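Desk and gear tips for home players

Wipe the mouse mat with a damp cloth and a drop of dish soap, then dry it flat overnight. Don't wring it. Cloth mats go grey where the wrist sits, so turn yours end for end every 4 weeks.

Keycaps come off with a wire puller. Take a picture of the layout first. Soak the caps in lukewarm water for 11 minutes, rinse, and leave them on a towel until morning.
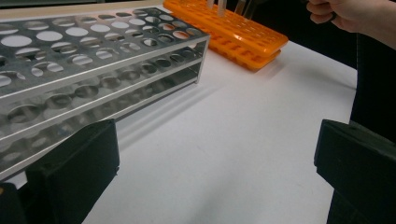
Vilmos Szabó: I'd leave them a full day. Mine went back on damp before a ranked night and the space bar stuck all through the first map.

Headset pads pick up sweat in long matches. Pull them off, wipe the inside of the ring, and air them out of the sun, which cracks the vinyl.

Run the mouse cord over the back of the desk and clip it with a hand's width of slack. Label both ends of every cable if you take your setup to team nights.

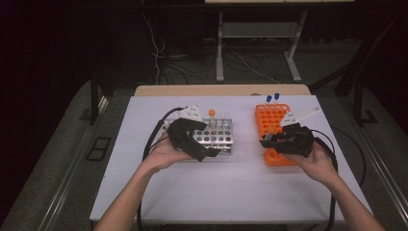 Metal rack and orange rack on a white-topped table.

Dust the fan grilles with a dry paintbrush, power off at the wall.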